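4.3 Working at a shared sorting station

This section applies to stations where a Trilo arm handles single footwear items alongside one operator per shift. It replaces the manual sorting instructions issued before October. Stations without an arm continue to use section 3.

Changes to operator duties

Before the arm was installed, the operator picked up each item, turned it sole down, checked it and placed it in the outgoing tote. The arm now does the picking and placing. The operator presents items, clears refused picks, makes the quality decision and signs the shift record. The quality decision is not automated at any station.

Operators who previously worked to an hourly piece count are no longer measured on it. The station controller logs picks under the station number, and the log is not linked to the operator's badge. Supervisors who need individual records for training must use form 683.

Starting the station

1. Check that the table surface is clear and dry. Wipe off any dust or label backing.
2. Close the curtain behind the table. Outside light changes the color reading at the wrist camera.
3. Turn the key switch to SETUP. The arm moves at reduced speed in this mode.
4. Open the Listavel panel and select the product family. For molded slides and clogs, select OPEN TOE.
5. Press HOME and wait for the steady green lamp.
6. Confirm that the gripper fingers are closed and that no fastener on the finger assembly is loose. If one is loose, leave the key in SETUP and call maintenance.

Presenting an item

7. Place one item on the table. Do not place pairs. The left and right shoes of a pair are presented one after the other and matched again at the tote.
8. Keep at least 200 mm between the item and the table edge nearest you.
9. Take your hands out of the marked zone and press READY.

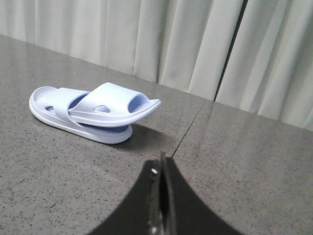

10. Wait for the panel to show the pick outline. The delay is around 5 seconds for a new product family and shorter after that.
11. If the outline follows the item, press ACCEPT. If it includes shadow or part of the table, press REJECT and move the item a short distance.
12. After three rejects on the same item, sort it by hand and press SKIP. Skipped items are not counted as operator errors.

NOTE: Pale items on a gray surface are the most common cause of a poor outline. Adjust the exposure under VIEW before changing the grip settings.

NOTE: An item lying at an angle does not need to be straightened. The arm corrects for rotation up to the limit set for the product family.

CAUTION: Do not reach under the gripper to turn an item while the lamp is green. Press HOLD first and wait for amber.

CAUTION: The fingers can close on a strap or through a cutout. If an item is caught, press HOLD, turn the key to SETUP and use OPEN on the panel. Do not pull the item free.

Rest periods and rotation

Presenting items involves less lifting than manual sorting but more standing in one position. Rotate operators between the station and the packing line every 2 hours. The arm must be in HOLD during a changeover. The outgoing operator reports open faults to the incoming operator at the panel, and both enter their initials.

Operators may stop the arm at any time without asking a supervisor. Stops are recorded with a reason code. Use code 3 for "operator unsure." It requires no further explanation.

Fault messages

NO ITEM: Nothing was found in the zone. Check the placement and press READY.
TWO ITEMS: Remove one item and press READY.
GRIP LOST: The item moved during lifting. Press HOLD, recover the item and inspect it for marks before presenting it again.
VIEW BLOCKED: Clean the camera window with the dry cloth supplied. Do not use solvent.

Workneh finger sets and Trelletti finger sets are not interchangeable. After a finger change, repeat steps 3 through 6 before returning the station to the operator.

Section revised 8/14/19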